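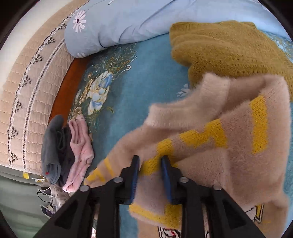
Went to the open day at the Zorncombe robotics lab this weekend, the one I've been going on about since December, and I have so much to say that I'm going to have to do this in pieces, sorry in advance to everybody's feed! The part I liked best was the laundry work. They teach the arms by having people do the chore first with a hand-held gripper, and the chore in question is an ordinary bed with ordinary clothes on it. I stood there thinking about how I'd fold that fluffy beige sweater with the big yellow letters, and I could not come up with a plan. Where do you even start with something that fuzzy? The gripper had hold of one fold of it, just a pinch between two blue pads, and one sleeve was pointing off toward the mustard sweater like it wanted to leave.

2/ We were in the second tour group, 34 of us, which was a bit of a squeeze in the hallway but everyone was very nice about it. Our guide was Evangelia Dimitriou and she has the patience of a saint. A little boy asked her if the robot could do his bed too and she got down on one knee and talked it through with him properly, what the arm would have to find first, where it would have to grab.

3/ She told us they have around 700 recordings of people handling clothes so far, and they want a whole lot more. Towels are the easy ones, apparently. Sweaters are slow. Anything long-haired is slower, and she said anything with a stretchy hem makes the whole team groan. (Same in my house.)

4/ They let visitors try a gripper! You squeeze the handle and the fingers close, and that's all there is to it, and I was terrible. I got a dish towel folded in half on my third go and the lady behind me clapped, bless her. Your own hands do so much without asking you. I kept wanting to smooth things flat with my palm and I didn't have a palm.

5/ After that we went through to the room with the arm in it. They call it Menard, after the street the first lab was on. It folded a T-shirt while we watched, very slowly, stopped for a good long think over one sleeve, and then went back for it. People cheered. I may have been one of the louder ones.

6/ Anathi Chauke, who runs the training side, took questions at the end. Somebody asked when we can buy one and she laughed and said please don't throw out your ironing board. She was much more interested in talking about care homes, and how much of a shift goes to putting clothes away. My aunt did that job at Miltaldale for years, so I hung around afterward and we had a lovely chat about fitted sheets.

7/ A few practical things if you're thinking of going to the next one: it's free, the tour is 70 minutes, and there's parking behind the building. The coffee is better than it needs to be. Wear comfortable shoes, there's a lot of standing, and get your name down early for the gripper table.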